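Wirkholm Fold Set, README

Second-year robotics club project. Last edited 05/08/2025 by Paweena Chareonsuk.

878 clips of cloth handling, recorded with two hand-held grippers. 391 have been checked. Treat the rest as unchecked, whatever the file names say.

Shirley Stockdale wants this called a benchmark. I don't — 118 of the checked clips share one bedroom, and a policy that does well there may only have learnt the bedspread.
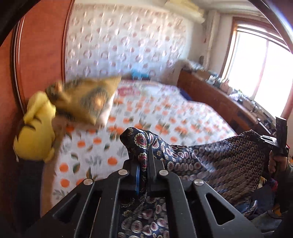
Labels are the weak part. We mark a grasp as "clean" when the fingers hold a single fold, and the navy paisley cloth pinched up into a peak is the sort of grasp we mean, but a busy print makes layers hard to judge and our two labellers often disagreed. Don't quote success rates from this column until the September pass.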